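Evaluating the Zevudach Simulation Kit for an Introductory Manipulation Course

Irena Duda and Lech Chmielewska
Reading time: 5 min

1. Purpose

Our project was to decide whether the Zevudach kit could replace the simulator our department uses for its first manipulation course. Zevudach is sold by Animent as a download with a robot model, a set of furnished rooms and a Python interface. We used the student license, which lasts 90 days and covers one machine per user.

Our advisor, Bożena Pietrzak, asked us to look at three things: how hard it is to install, how well the wrist view can be used for teaching, and what happens when a student script goes wrong.

2. Installation

The installer worked on both of our laptops. Lech had to update his graphics driver first. The manual gives the driver version in an appendix, and we think it should be on the first page. The sample scripts ran without changes except for one that pointed to a folder from an older release.

3. Wrist view

The kit renders a view from the wrist of the arm, with the two fingers always in sight. We ran 1268 short episodes in the furnished room and saved the wrist view from each one. Most of our scripts picked a random starting pose, so the arm was often tilted well away from the furniture. 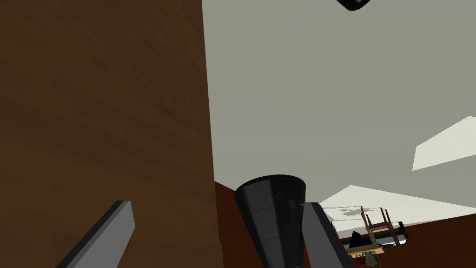
We kept these tilted starts in the test set. Students will produce plenty of them, and a course tool has to give them something they can read. In a tilted start the large surfaces are plain and the useful objects can be small and off to one side. A student who plans to find a chair by color matching will have trouble with that. We would set this as the second exercise in the course, after the basic joint commands.

The field of view can be changed in the settings file. We left it at the default. Wood grain on the furniture looked fine at the default size, but flat surfaces gave our feature matcher very little to work with. Of the saved views, 764 had enough matches to estimate the pose of the arm. The rest were dropped by the script.

4. Errors and recovery

Zevudach does not stop a script that sends the arm to a useless pose. It reports a warning only if a joint limit is reached. We wrote a small check that compares the wrist direction with the target and resets the arm if the angle is too large. It took one afternoon and should be included in the kit.

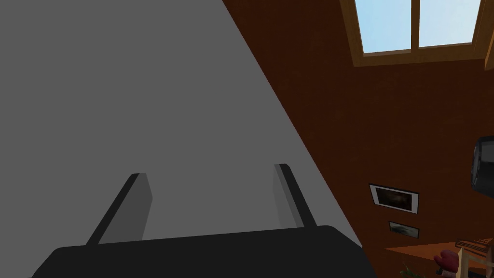
Page last modified: December

A reset takes 5 seconds on Irena's laptop and a little longer on Lech's. That is acceptable for one student. With a full lab section running on the shared server it could be slow, and we did not have access to the server to test it.

We sent two questions to Animent support. Lucienne Delorme answered both. The first was about the old folder path, and she confirmed that it was a mistake in the sample. The second was about saving the finger opening together with each view. This can be done with the logging option, but the manual does not mention it.

5. Recommendation

We recommend Zevudach for the first half of the course, with our reset check added to the starter code. For the second half, where students work on grasping, we would stay with the current simulator until the shared server has been tested.

The starter code and our settings file are in the course folder under "wrist_check."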